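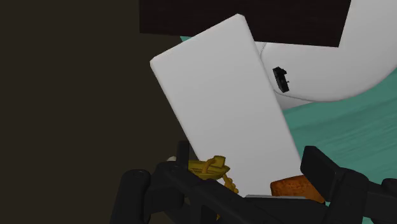 # Household and Shop-Floor Chores by Machine: Frequently Asked Questions

Last updated May 21, 2025. Maintained by Celina Tokarz and Arnar Hedegaard, Plisden.

## Can a robot clear a table yet?

Partly. Picking up one rigid item of known shape from an open surface is largely solved. Clearing a mixed surface is harder. The simulated view at the top of this page has small yellow and orange-brown items between black gripper parts, close to a white slab on a teal-green surface. Each item needs its own grasp, and the gripper itself hides part of what has to be grasped.

## Why are small items harder than large ones?

The fingertips are often bigger than the item. A wide fingertip that suits a box will push a short chain or a bead aside before it closes. Narrow fingertips help, but they lose grip on heavier goods. Most sites that handle both keep 2 sets and change them by hand.

## Do results in simulation carry over to a real kitchen or workshop?

Not fully. Rigid bodies carry over well. Cloth, cable, food and anything sticky carry over badly. In our Berkavum trial the controller was trained on 2,000 simulated episodes and then given 100 attempts on a real bench. The commonest fault was contact with a neighbouring item, followed by a grasp that closed too early.

## Which chores are ready for daily use?

- Floor cleaning in rooms without loose cables
- Moving closed totes between fixed stations
- Loading identical parts into a fixture
- Sorting rigid goods by size, with a person on call

Folding laundry, loading a mixed dishwasher and wiping around objects are not on this list. We review it each August.

## What does "with a person on call" mean?

Someone can reach the machine within a few minutes and is trained to free a jammed gripper. At Overgaard, Védís Egilsson's team covers 9 cells per shift on this basis. Remote supervision is accepted for sorting only.

## Does a second arm help?

For bagging, opening lids and holding one thing while moving another, yes. For plain pick-and-place it adds cost and collision checks — and the arms get in each other's way on a bench narrower than their combined reach.

## How do you decide whether an attempt succeeded?

The item must be at rest in the target area, undamaged, with nothing else displaced outside its own area. Maricel Navarro's scoring sheet is used at all sites. Partial scores are recorded but not published.

## Can I send in a chore for testing?

Yes. Write to the Zosar test desk with the item list, the bench dimensions and the time a person takes to do the job. Auður Fogh replies to all requests. Glassware and blades are not accepted at present.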